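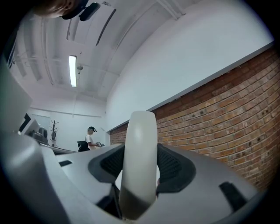
Prys Gwilliam reckons you can judge a gripper in the first minute, by how soon you stop thinking about your own fingers. I've come round to that view, though it took me the best part of a week at Danura and rather more cups of tea than I'd like to admit to in print.

The question was simple enough on paper. Danura wanted a hand-held gripper that a person could carry about and use for everyday jobs, with a camera on it, so that an arm could later learn from the recordings. Two designs had made the shortlist, the Sandeck and the Cadwaladr, and each was to be put through 200 goes at the same handful of small chores — picking up, setting down, turning over, handing across.

The Sandeck is the lighter of the two and everybody took to it at once, myself included. It closes softly, it forgives a clumsy approach, and I could happily have gone on with it all afternoon! The Cadwaladr asks more of you. Its squeeze is stiff to begin with, and Zuzanna Grabowska had warned me that my wrist would know about it by teatime, and so it did.

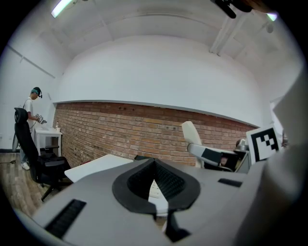
By the third day, though, the stiffer grip had begun to win people over, particularly with anything small, where the Sandeck was inclined to let things swivel just as you thought you had them. Of its 200 goes the Cadwaladr dropped 16, and the Sandeck 17, so you can see why the argument carried on through lunch.

The cameras caused more bother than the grippers did (they so often do). A wide lens takes in a great deal of the room, lovely for working out where the hand has been, but it bends everything towards the edges, and Zuzanna spent a whole morning on the calibration before she would let any of us near the Rokport controller. Prys still prefers the Sandeck. Zuzanna wants the Cadwaladr with a softer spring, and the makers have promised her one to try in May.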